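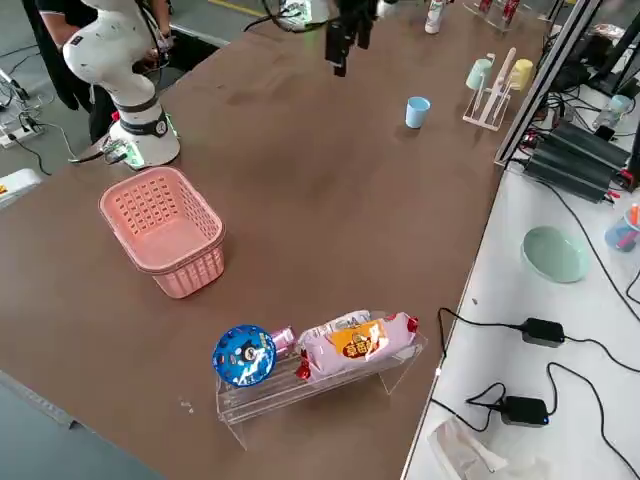
Mesa de prácticas de Brendora, con la base de uno de los brazos, el soporte para vasos y la cesta rosa

Brendora es un proyecto estudiantil de robótica de manipulación del Instituto Técnico Winside, en Pundedham. Lo desarrolla el club de robótica del centro y tiene por objeto programar y manejar una pareja de brazos articulados montados en una misma mesa, con los que se ensayan tareas domésticas sencillas: colocar vasos en un soporte, ordenar cuencos, pasar un objeto de una pinza a otra o llevar envases a una cesta. El nombre se aplica también, por extensión, a la mesa en la que trabaja el club y a la prueba interna que se celebra en ella al final de cada curso.

El proyecto forma parte de la oferta extraescolar del instituto, aunque desde su segundo año puede convalidarse como trabajo de fin de ciclo en las ramas de electrónica y mecatrónica. Participan en él 17 alumnos, repartidos en equipos que se turnan en el uso de la mesa.

Historia

El club de robótica de Winside se dedicó en sus comienzos a los vehículos seguidores de línea y a las competiciones de laberinto. Brendora surgió cuando varios alumnos del último curso propusieron trabajar con objetos de uso corriente en lugar de circuitos pintados en el suelo. La primera versión empleaba un único brazo de sobremesa, construido en el propio taller con servomotores de modelismo, que solo podía levantar piezas de espuma y perdía la posición con frecuencia. Se desmontó al terminar el curso y sus motores pasaron a otros trabajos.

La segunda versión, llamada Yeo en la documentación del club, introdujo los dos brazos y la mesa actual. Su presentación tuvo lugar el miércoles 29 de noviembre en el aula de tecnología, con una demostración de colocación de vasos. El montaje se trasladó después a una sala de la planta baja, más amplia, en la que podía dejarse instalado entre una sesión y otra. Hasta entonces los equipos dedicaban buena parte de la tarde a atornillar las bases y repetir la calibración.

En abril del mismo curso se celebró la primera prueba interna. La tarea puntuable fue el traslado de un cuenco entre las dos pinzas, y ningún equipo la completó en todas las tandas. Las reglas se modificaron al año siguiente para puntuar por separado el agarre, la entrega y la colocación final.

Instalación

La mesa es un tablero marrón de gran tamaño con los dos brazos fijados en un mismo lado. Los brazos son blancos, con bandas negras en las articulaciones, y terminan en pinzas negras. Parte del cableado recorre los brazos por fuera hasta la muñeca. El club lo mantiene así por facilidad de reparación, a costa de algunos enganches cuando el codo se pliega mucho.

La electrónica de control y las fuentes de alimentación se colocan junto al tablero. Antes de cada sesión, el equipo de turno comprueba las conexiones de las bases, la apertura de las pinzas y el recorrido de los cables. El resultado se anota en el cuaderno de mesa, un registro en papel que se conserva desde la versión Yeo y en el que constan también las averías, los cambios de piezas y las colisiones.

Los brazos pueden manejarse a distancia, mediante mandos que el alumno mueve con sus propias manos, o ejecutar un programa. Los principiantes empiezan por el manejo manual. Las trayectorias que graban durante esas sesiones se reutilizan más adelante como punto de partida para los programas, y cada equipo debe reunir 250 grabaciones válidas de una tarea antes de pasar a la fase automática. Se descartan las grabaciones en las que alguien toca los objetos con la mano después de la señal de inicio.

Objetos de prueba

El material procede de tiendas de menaje y de alimentación. El club evita las piezas diseñadas para robots, como los cubos con muescas o las asas sobredimensionadas, y prefiere vasos, cuencos, cestas, botellas y envoltorios comunes. Los soportes acrílicos se usan para presentar los objetos a distinta altura. Son una dificultad conocida para los programas que se apoyan en cámaras, que a menudo no distinguen bien los bordes transparentes.

Entre los objetos de uso habitual figuran vasos de plástico de colores claros, una cesta rosa de paredes perforadas, cuencos, un rodillo de cocina y varios productos de merienda. Los envoltorios blandos se consideran la categoría más difícil, dado que cambian de forma al cerrarse la pinza. El reglamento permite aplastarlos ligeramente, pero anula el intento si se rompen.

Cada objeto tiene una ficha con su peso, sus dimensiones y los puntos de agarre recomendados. El peso máximo admitido es de 900 gramos. Las fichas las redactan los alumnos de primer año como parte de su formación y las revisa otro equipo antes de incorporarlas al catálogo.

Tareas

Las tareas se agrupan en tres niveles. El primero reúne las que requieren un solo brazo, como levantar un vaso y dejarlo de pie en otra posición. El segundo añade un destino fijo: colgar un vaso en la clavija de un soporte, depositar un envase dentro de la cesta o encajar un cuenco en un escurridor.

El tercer nivel exige la coordinación de ambos brazos. La tarea más practicada es la entrega de un cuenco, en la que una pinza lo sujeta por el borde y lo acerca al centro de la mesa para que la otra lo tome.
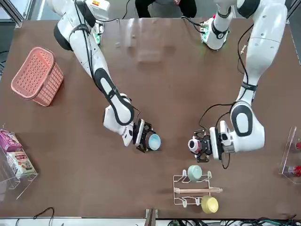

El momento crítico de la entrega es el doble agarre, cuando las dos pinzas sostienen el cuenco a la vez. Si la primera se abre demasiado pronto, el objeto cae; si tarda, los brazos tiran en sentidos opuestos y el sistema se detiene por exceso de fuerza. Las primeras versiones del programa resolvían el problema con una espera fija de 2 segundos. Los equipos posteriores la sustituyeron por una lectura de la corriente de los motores, que permite saber si la segunda pinza se ha cerrado sobre algo.

Una variante, conocida en el club como «entrega y escurridor», continúa con la colocación del cuenco en un escurridor de alambre. La separación entre las varillas deja poco margen y obliga a girar la muñeca antes de bajar. En esta variante está permitido dejar otros objetos en el escurridor como obstáculos, siempre que se coloquen antes del inicio y no se muevan entre tandas.

Organización de las clases

El curso comienza con varias sesiones sin brazos, dedicadas a la seguridad, los sistemas de coordenadas y la lectura del cuaderno de mesa. A continuación se forman los equipos, en los que se procura mezclar alumnos de distintos años. En cada sesión un miembro maneja o programa, otro vigila la parada de emergencia y los demás preparan los objetos y anotan los resultados. Los puestos rotan.

Durante el movimiento de los brazos no se permite introducir las manos en la zona de trabajo. La reposición de objetos se hace con el sistema en pausa y previo aviso en voz alta al responsable de la parada. El incumplimiento de esta norma supone la suspensión del turno del equipo, sanción que figura en el reglamento desde la primera temporada de Yeo.

La evaluación de quienes presentan el proyecto como trabajo de fin de ciclo se basa en una memoria escrita y en una demostración. La memoria debe incluir los intentos fallidos y una explicación de sus causas probables.

Prueba interna

La prueba se celebra en primavera y está abierta a las familias y a otros centros de Pundedham. Cada equipo realiza una tarea obligatoria, común a todos, y otra de libre elección. La posición inicial de los objetos se sortea antes de cada tanda sobre una plantilla de papel, que se retira una vez colocado el material.

Se otorgan puntos por agarre, transporte y colocación, y se restan por caída, contacto entre brazos o desplazamiento de objetos ajenos a la tarea. En caso de empate se tiene en cuenta el tiempo. El manejo manual y el programado compiten en categorías distintas, salvo en la segunda edición, en la que se unieron por falta de equipos en la modalidad programada.

Véase también
Robot industrial
Teleoperación
Efector final
Robótica educativa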